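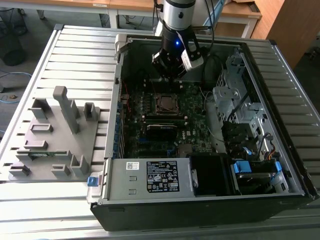
### 4.3 Keeping the disassembly cell running

I'll be blunt about our Trivent cell: most of my time with it went into setup and upkeep, and very little into clever planning. The tower lies on its side on the slatted table with the panel off, and the gray printed fixture stands to its left (Figure 3). We went through a lot of versions of that plate! The one we kept has a tall post near the top and slotted holders around it, and what looks like a memory module sits flat in one of the lower slots.

My routine is pretty plain. Every 200 cycles I check the finger pads, wipe them down and re-teach the height above the board – the arm drifts a little, always downward. After around 1,000 cycles the pads get replaced, whether they look tired or not. I also tug on the cable along the arm, as a snag there cost us 176 runs back in October. 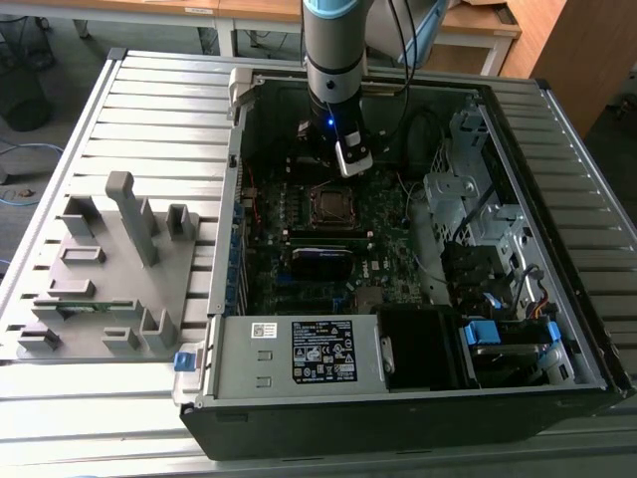 *Flurkville, May 2024*

**Figure 3.** The arm over the open case, with the fixture plate to the left.

Re-seating the plate is the fussy part. I loosen it, push it square to the table slots, tighten it again and run the Tóth check (Section 3) before any real pick. If the check fails twice, I print a new plate – much quicker than shimming the old one.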